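Search this site
Go

Microfibre cloth

A microfibre cloth is a cleaning cloth woven or knitted from very fine synthetic threads, in most cases a blend of polyester and polyamide. It is used dry for dusting and slightly damp for wiping, and is found in homes, workshops, offices and cars. The cloths are sold in many colours, of which blue, yellow and green are the most usual, and most are square.

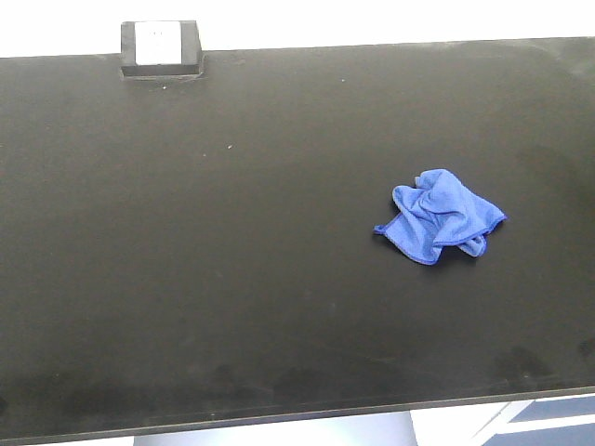
Prasetyo Siregar
Contributing editor, Household and Cleaning

Make-up

A fibre is called a microfibre when it is finer than one decitex, meaning that 10,000 metres of it weigh less than one gram. In cleaning cloths the threads are usually split during manufacture. A round thread containing both polyester and polyamide is treated so that the two parts come away from each other, leaving wedge-shaped strands with small gaps between them. Dust and moisture are held in these gaps. Cloths made from unsplit fibre are cheaper and feel softer to the hand, but they tend to push water about on a hard surface.

The edges may be hemmed, bound with tape, or cut by heat or ultrasound and left without stitching. A stitched hem is hard-wearing, although on some cloths it is stiffer than the pile and may mark soft finishes if pressed down. The cloth shown on the black tabletop has a stitched hem in a darker blue than the body.

The weight of a cloth is given in grams per square metre. Thin cloths for glass and spectacles are the lightest, general dusters are in the middle, and thick towels for drying cars are the heaviest. A common size for a household duster is 40 centimetres square.

Types

Terry or looped cloths have small loops on both sides and are the ordinary kind for kitchens and worktops. Plush cloths have a longer pile and are used for drying and for polishing. Waffle cloths have a pattern of raised squares and take up a good deal of water. Suede-type cloths are smooth and flat, and are kept for lenses and screens.

Use on dark matt surfaces

Black and charcoal tabletops show dust, light scuffs and finger grease more readily than pale ones. On a matt finish the marks often appear as patches of uneven sheen, which are seen best from a low angle with a window or lamp on the far side. Some of these patches are grease and will come off. Others are places where the finish has been rubbed smooth, and no amount of wiping will alter them.

The usual method is to dust first with a dry cloth, working in long strokes in one direction. Grit left on the surface and dragged under a damp cloth may scratch it. A second cloth is then wetted, wrung out hard and used with a drop of washing-up liquid if there is grease. The surface is gone over once more with plain water and dried straight away. Wax and spray polish are not recommended on matt finishes, where they leave shiny streaks.

A cloth is commonly folded in half and then in half again, which gives eight clean faces to work through before it needs a wash. Used in a bunch, it picks up dust unevenly and the outer folds soil first. Dimas Menon, in the household manual Ukenach, advises refolding "at the end of every table, or sooner if the cloth has begun to drag".

Where a table stands against a wall, dust collects along the back edge. Small specks remain there after the middle has been wiped, and may be carried forward again by the next stroke. Indrek Petrauskas recommends starting at the back and drawing the cloth towards the body. Tables that are light enough should be pulled out from time to time and the wall behind them dusted as well.

Near sockets and switches

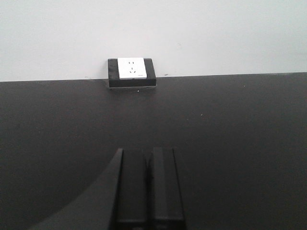

A white socket plate in a black surround, at the back of a dark tabletop.

Sockets set low on a wall, level with a worktop or desk, gather dust on the upper edge of the plate and on any frame around it. They should be wiped with a dry cloth only. Plugs are taken out first and the power is switched off at the fuse box if the plate is greasy and needs more than a dusting. Sprays are never used directly on or above a socket. Corners of the cloth should not be poked into the slots.

Combined plates, with a pair of slots for a two-pin plug above three slots for a three-pin plug, are common in China. Many have no switch of their own, so the supply has to be cut elsewhere. Smudges on the painted wall beside a plate can be treated with a barely damp cloth, provided it is kept clear of the fitting.

Washing and care

Microfibre is washed at 40 degrees with a small amount of liquid detergent. Fabric softener coats the strands and fills the gaps, after which the cloth smears. A softened cloth can often be restored by one or two washes without any product. Bleach weakens the polyamide. The cloths should be washed apart from cotton towels, whose lint they pick up and keep.

They dry quickly on a line. Tumble drying is possible on a low setting, but high heat can melt the tips of the fibres and leave the cloth harsh. Ironing is not advised.

Strong colours, among them royal blue and red, may lose dye in the first wash. Many cleaning firms give each colour to one kind of room, so that a cloth from the washroom is not taken into the kitchen. The colours chosen differ from country to country and from firm to firm.

See also

Chamois leather
Duster
Lint
Worktop

Last updated: October

This site uses cookies to remember your settings. Accept / Manage choices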